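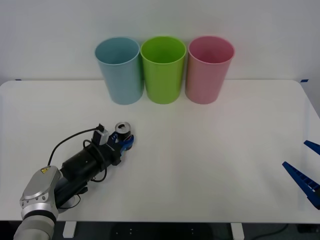 A reader asked last month whether you can run a drinks table with only three colours of cup when there are more than three people coming. Yes. The colours are for the drinks, so it doesn't matter how many people turn up.

Salader Home Notes
Setting up a small drinks table with coloured cups

We use this layout for afternoon teas and birthdays at home, and once for 16 kids at the Aguiar Street hall. It works with any plain table you can push up against a wall.

What you need

A clear table, light coloured if you have the choice
Plastic cups in three colours, one colour per drink
Soft drink, in cans or bottles
A roll of painter's tape
A damp cloth and an old towel
A bin for empties, placed well away from the food

Step 1. Wipe and mark the table

Clear the table and wipe it down, edges included. Let it dry. Stick a short bit of tape at each end of the back edge so you know where the table goes if it gets bumped. Ours are blue. Painter's tape peels off a painted or laminated top without much trouble, but don't leave it on over summer.

Step 2. Put out the front row

Stand one cup of each colour along the back, near the wall, open end up. We go blue, green, pink. Close together is fine -- they take up less room and small kids are less likely to reach between them. These are the display cups. They tell people which colour goes with which drink, and they stay there all afternoon.

The spare cups go underneath in a box or on a side bench. Stack them by colour. If they stick together, twist them instead of pulling.

Step 3. Match the drinks to the colours

Decide this before anyone arrives. Our usual list:

Blue: cola
Green: lemonade
Pink: cordial or water

Hold each can up against its cup and see whether the pairing is one you'll remember. If you get it wrong when you're setting up, you will get it wrong when there's a queue.
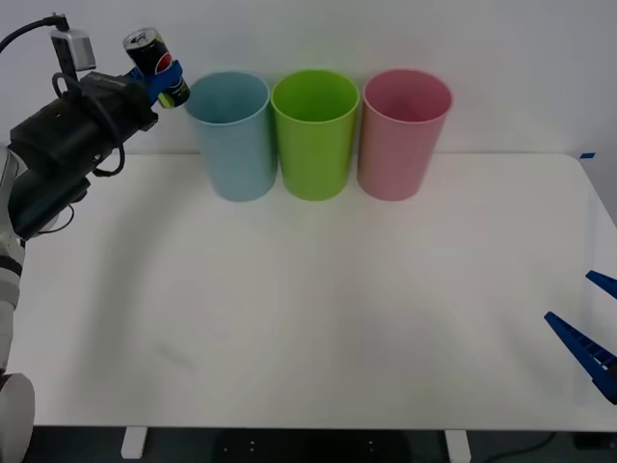
Pepsi can at the blue cup, left end of the row.

If two drinks look the same once poured, give them colours that are well apart. Diet and regular cola are the usual trouble. Put one in blue and the other in pink, and move the water to a jug with its own glasses.

Step 4. Place the cans

Set one can in front of its cup, standing up, with enough table around it for a hand. Only have one can of each drink out at a time and keep the rest in the fridge or esky. Open cans stay upright on the table, never balanced on a cup rim. Pour over the table with the cup standing on it.

A standard can fills more than one small cup, so share it out and don't open a second until the first is finished.

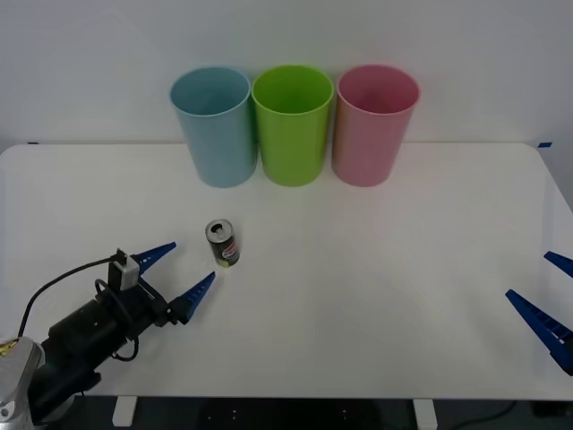
Packing up

Tip any leftovers down the sink and rinse the cans before they go in the recycling. Wash the cups in warm water with a little detergent. We had a set of Rerberg tumblers go cloudy after a hot dishwasher cycle, so ours are done by hand now. Dry them upside down on the towel for an hour or so, then stack by colour with the display cup on top of each stack.

Take the tape off last.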